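共用长桌的账怎么算

阅读时间:5分钟

成恩智(Eun-ji Sung)搬进布里勒代尔(Brilurdale)那栋老纺织楼时,租约上写的是31平方米。她做书籍修复,原来的工作间在斯科索普(Skosthorpe),面积大一倍,房租也高出不少。搬家那天她带来的东西里,最占地方的是一台压书机和几捆还没裁的纸板。

这栋楼的二层隔成若干小间,走廊尽头留了一间公用工坊。租户按小时登记使用,登记本挂在门后,用铅笔写,写错了可以擦。楼里的人做什么的都有,修钟表的、打版的、做模型的,平时各关各的门,要用大桌面时才碰到一起。

小工作室这几年在旧工业区里多起来,原因并不复杂。整层厂房一个人租不起,切成小间以后,单间租金降到了手艺人能承受的水平。但切小之后马上出现另一个问题:很多活儿需要大桌面,而大桌面一个月里也许只用得上几天。为这几天单独租一块地方不划算,放弃这类活儿又可惜。

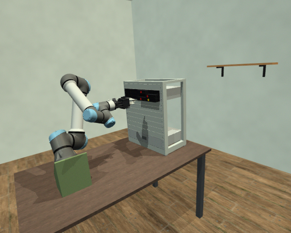
成恩智接的订单里,地图最麻烦。一张展开的测绘图,自己屋里的桌子放不下,只能拿到外面去做。托裱时纸要一次铺平,中途不能挪动,晾干又需要时间。她第一次登记了5个小时,结果不够,后面的人在走廊里等了一阵。后来她改成傍晚开始,隔天一早收,和别人的时间错开。

管理这栋楼的是韦胡芬(Verhoeven)物业。起初公用工坊的费用摊进每户房租,用得多的和用得少的交一样的钱,意见很大。改成按小时收费以后,意见少了,但又有人为了省钱赶工,桌面没擦干净就走。现在的办法是两者各取一半:每户每月有20小时的基本额度,超出部分另付。成恩智说,她淡季用不完,旺季总要超,全年算下来和从前差不多,“至少心里有数”。

钱之外,还有些事写不进规定。胶水的气味算不算影响别人,锤子几点以后不能响,借走的夹子隔多久还算正常。打版的租户怕桌面有蜡,修钟表的怕灰,做模型的恰恰灰最多。有一段时间,门上贴的字条比登记本还厚。去年5月,租户们坐下来谈了一个晚上,把字条全撕了,重新写成一页纸,贴在水池上方。最长的一条讲的是抹布:哪块擦台面,哪块擦工具,用完挂在哪里。

愿意共用的人,多半是手上已经有稳定活计的。刚入行的人反而更想要一间完全属于自己的屋子,哪怕小得转不开身。成恩智当年也是这样,她的第一间工作室在一家面包房楼上,夏天热得糨糊容易发酸,她还是租了三年。那时候她不愿意让别人看见做到一半的东西,现在倒无所谓了,有时还会叫隔壁打版的过来帮忙抬一下纸。

她目前在修一套旧账册,共60册,来自一家早已停业的粮行。书脊大多开裂,内页的墨迹还算清楚。按现在的速度,要做到明年。账册在她自己屋里靠墙码着,用无酸纸隔开,每修完一册就放回原来的顺序。里面夹着的收据和车票,她单独装袋,写上页码,将来一并交还给委托人。

相关阅读
· 旧厂房改小间:采光与隔音的几种做法
· 修复师的纸从哪里来
· 特鲁基斯(Trukis)街区的最后一家活字铺
· 手艺人怎样给自己的时间定价

联系编辑部 | 版权所有,未经许可不得转载 | 返回顶部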